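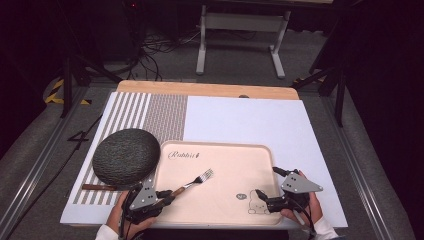 What's the best way to serve a whole melon without making a mess of the table?
Put a rimmed tray under it, cut it in the kitchen if you can, and give everyone a fork. The rim catches the juice, and the fork saves your cuffs.

I came round to trays late in life. My mother thought they were for hospitals and breakfast in bed, so I grew up in a house where fruit was eaten over the sink, standing up, with your elbows out. Then in August I spent a fortnight in a rented flat in Besby that had hardly any plates but an entire cupboard of trays (don't ask me why, there were more of them than saucepans), and by the end of the first week I was hooked. I came home and bought 11 of them. My husband has been very patient.

The ones I love best are the daft ones. A pale pink plastic tray with the word "Rabbit" in curly writing and a little line-drawn rabbit down in the corner is never going to be in anybody's design museum, but put a wedge of melon on it and I defy you not to cheer up! Plastic is also the sensible choice for fruit. It wipes clean and it doesn't mind being dropped by a six-year-old. Wooden trays look lovely in the shop and then go sticky along the joins, and I've given up on them except for dry things like toast.

Emília Trnka used to run the fruit stall in Zelenák market, and she taught me most of what I know about melons. Pick it up, she told me, and if it feels heavier than it looks, it's a good one. She likes the netted kind with the dark grey-green rind, and she isn't bothered if they're a bit squashed-looking. "You're not going to roll it," she said. She does insist on washing the outside before you cut, and giving the netting a proper scrub with a brush, as whatever is on the skin goes straight through on the knife. I'd been skipping that for years. Sorry, everyone who has ever come to lunch.

Now, forks. I used to put out cocktail sticks, and they're hopeless with melon. The piece spins round, you chase it, it lands on your shirt. A metal fork with a wooden handle is my favourite, light in the hand and warm to hold, but please keep it out of the dishwasher. I ruined a whole set that way. Wash them by hand, dry them straight off and rub a drop of oil into the handles when they start to look thirsty.

One more thing I've taken up is a big white board on the table underneath everything. Ours is a honey-coloured wooden table and it marks if you so much as look at it, so the board stays down all through lunch and the tray sits on top. Peadar Brennan, my neighbour, says it makes the place look like a cookery demonstration. He still comes over when there's melon.

If you're feeding a crowd, I'd do 12 slices to a large melon and chill them for 15 minutes before they go out. Any longer and ours lose their smell, and the smell is half the pleasure. Leftovers go in a lidded box in the fridge, and I eat them for breakfast the next morning. Off the rabbit tray, naturally.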